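Print | E-mail

Nosetti House guest rooms, progress report to Gamia Fund, November

Quick one this time, boiler people are here Tuesday and everything is in boxes.

Rooms. 8 of the 15 family rooms now open. Paint done on the Kernau side, floors still waiting on the supplier. Second floor bathrooms passed inspection, one shower door to be rehung.

Bedding. Order came in two deliveries, second one short on twin sheets, credit note requested. Pillowcases are mixed colors, pink ones included, which the families seem to like better than plain white.

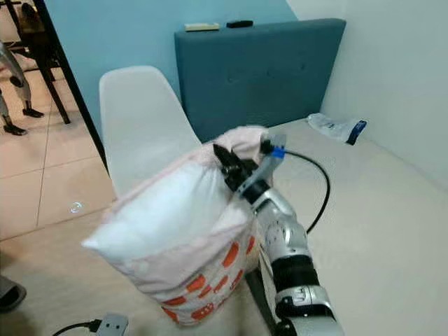
Money

Spent to date is inside the budget except plumbing, over by $500. Old pipe under the laundry, had to go. Would like to move that from the furniture line if you agree, please confirm by email.

Families. Four stayed the whole month, mostly parents with a child at Memon Hospital. Longest waits are still weekends. We need a better way to hand over keys after 8 p.m., the lockbox jams in teh cold. 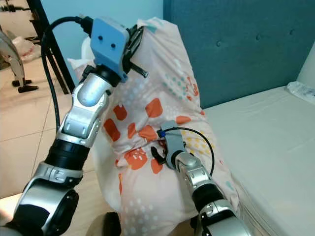
Patterned pillowcase, peach with orange and teal.

Parking: no news from the city. Sent the form again.

Kitchen. Second fridge in, shelf labels not done. Stove hood quote came back too high, getting another. Sitting area usable, but still want two lamps and a rug.
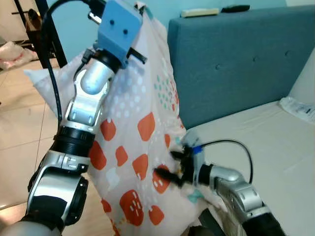

Pillow and the blue-gray sofa.

Next month: floors, stove hood, remaining seven rooms if the floors arive. Receipts to follow seperately.

Print | E-mail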